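December 27, 2022

Notebook, reel work on *Murkano* (western, black and white, 85 minutes in the distribution list, shorter on our print)

Started again after the holiday break. The workroom was closed for some days, so I first wound reel 2 slowly by hand to see how it rests. It is flat enough. The smell of vinegar is weak and I do not think it became stronger in December.

The film for those who did not see it yet: a ranch hand called Murín comes home to the town Flarero after prison and finds that the man who gave false witness against him is now the sheriff. The first half is slow and has much riding. The second half is nearly all in one saloon. I like the second half more. Amândio Correia likes the riding, and we will not agree about it.

Problem of today is the join between the trial and the funeral. In our print the judge lifts his hand, and then directly we are at the grave. The music jumps also, in the middle of a note. I believed first it was a rough cut by the original editor, because he does such things in two other places. But the edge numbers do not continue. Before the splice I read 658 and after it 910. So a good piece is missing, and somebody took it out of the print, or it broke and was thrown away.

The splice itself is old cement, a bit wide, and it holds. I did not open it. If we open it we lose one more picture on each side, and I want first to compare with the Flededach copy. Amândio wrote to them before the holidays, no answer yet.

What can be in the missing part: the dialogue list has a talk between Murín and the widow on the court steps. She says she knew about the false witness. Without this talk her behaviour in the saloon is strange, she is suddenly on his side and the viewer does not know why. I always thought the actress played it badly. Now I think I was unfair to her.

Sound: I listened to the track of reel 2 twice. There is a hum under the whole trial, lower than mains hum, and it stops exactly at the splice. So maybe the trial part comes from a different printing than the rest. The grey tones are also a little softer there. To check on the light table with the loupe, left edge first, because the right edge is scratched.
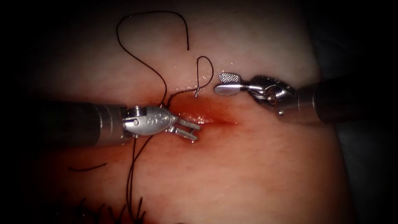 Do we fill the hole with a title card in the screening copy?

For the moment we leave the jump as it is, and we put one sentence about it in the programme sheet. A card we can make when the Flededach copy is seen and we know what was said on the steps.

Small things:

- The can of reel 2 has rust on the inside of the lid. Changed to a plastic one, label copied by hand, old label kept in the envelope.
- The opening titles spell the town "Flarerro", with double r. In the dialogue list it is with one. I use one.
- Perforation damage near the tail of the reel, repaired with tape on both sides. Please do not project it before I look at it again.
- Loupe goes back in the upper drawer, please.

Next: reel 3, the saloon. I want to read the edge numbers from the head to the tail before anybody cleans it.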